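Search this site
Enter keywords
Search

Idix puts two grippers through bottle trials at Drirkelton, picks the narrower one (for now)

October 23, 2026

Drirkelton – Idix has finished the first part of its gripper comparison and the narrow notched finger came out ahead of the wide soft pad on nearly everything the team cared about. Not by a landslide. The soft pad still won on one thing, tall bottles that stand by themselves, and the company says it will stay in the drawer for that.

The trial ran at the Idix workshop in Drirkelton, using a table cell the company already had. Same arm for both grippers, same controller, same wrist camera. Only the fingers changed. Idix wanted it that way after an earlier round in the spring, when gripper and controller got swapped in the same week and the numbers were no use to anyone.

The job was small bottles. Paint and dye, the kind craft suppliers and print shops keep by the dozen, pointed caps on some, little droppers mixed in. Pick one, lift it clear, put it down standing up. Sounds easy. The trouble is the neighbors. Bottles get packed close in a tray and a finger that is too thick will shove the next one over before it has closed on the first.

That is where the soft pad lost points. In open space it gripped well and left no marks on labels. In a crowded tray it needed room it did not have, and the operators kept having to come in from the outside edge and work inward. The notched fingers could go in between. They also held the round bodies better than expected, the notch catching the curve so the bottle did not spin when the arm turned.

Each gripper got 46 runs per layout. Idix is not giving out the full table yet but did share part of it. On the tightest layout the soft pad knocked over a neighbor in 13 runs. The notched fingers, 2. Drops in mid-air were close enough between them that the company calls it even and wants more runs before saying anything stronger.

Droppers were a headache for both. Small, light, and they slide. The notched fingers tended to push them before closing, the soft pad tended to cover them completely so the wrist camera lost sight of the cap. Idix says nine of the failed runs had to be thrown out and repeated after it was unclear whether the gripper or the operator was to blame. Those repeats are in the totals.

Cameras were the other half of it. The wrist camera rides just behind the fingers, so whatever the fingers are shaped like, they are in the way. With the soft pad the view down to the tray was mostly pad. With the notched pair there is a gap, and the operators said they steered by it more than they thought they would. A second view from the side of the table helped on the back row but was slower to use, people kept looking back and forth between the two screens.

Idix tried moving the wrist camera higher for a handful of runs. Better view, but then the mount bumped the frame at the back of the table on long reaches so it went back down. A shorter bracket is on order from Tiongson, the machine shop that also cut the finger blanks. No delivery date given.

Finish on the fingers matters too, apparently.

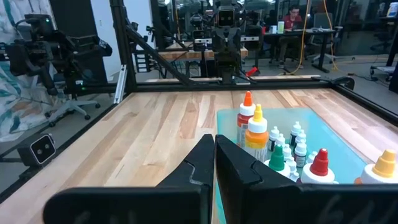 The first blanks came back shiny and threw glare into the wrist camera every time the arm passed under the lights. The black ones fixed most of that. They do pick up scuffs, and the team has stopped worrying about it – a scuffed finger grips the same as a clean one as far as anyone can measure. Glare off the tray is still a problem at some angles and a matte liner is on the list for the next round.

On the controller side, less news. Idix kept its current one for the whole trial and will compare it against a newer unit in December. The people running the arm want less lag at the moment of closing, that was the main complaint on the feedback sheets. Second complaint was the chair height at the operator station. That one has been dealt with.

The December round moves to the company's other site at Trurkthorpe, where the tables are bigger and there is space to put both controllers side by side. The bottles go along, same sets, same layouts, so the results can be laid next to the ones from Drirkelton. Idix also plans to add squeeze bottles filled to different levels. A half empty one gives way under the fingers and the grip force that works on a full bottle can be too much.

Grip force was set by hand this time, one value per gripper, found by trial and error on the first morning and then left alone. The company admits that probably hurt the soft pad a little. It has a wider usable range and could of been turned down for the small droppers. In December force will be set per bottle type for both.

There is a cost angle. The notched fingers are simple parts, two plates and two blades, and Tiongson can turn a pair around quickly if one gets bent. The soft pads have to be molded and they wear. Two were replaced during the trial, one torn at the corner and the other just gone slick. Idix would not put a price on either, but said spares were part of the descision.

Swap time was checked as well. Going from one gripper to the other took longer than the data sheet for the mount suggested, mostly down to the cable on the soft pad, which has to be rerouted by hand along the arm. The notched pair bolts on and is ready once the camera offset is entered again. Somebody forgot the offset on day two and a morning's runs had to be done over.

Craft suppliers who asked about the work will have to wait. Idix says it is not selling a bottle picking cell and has no plan to announce one, the trial is about choosing fingers for its own bench arms. A short write-up with the full numbers from Drirkelton should go on the company site once the December round is finished, along with drawings of the notched fingers for anyone who wants to cut a set.

Until then the narrow pair stays on the arm. Next up on the same table is a week of jars with screw lids, which neither gripper has been tried on, and which the operators are not looking forward to.

We use cookies to remember your settings and count visits. By continuing to use this site you accept our use of cookies. Accept Manage settings

Get the news roundup in your inbox. Enter your email address Sign up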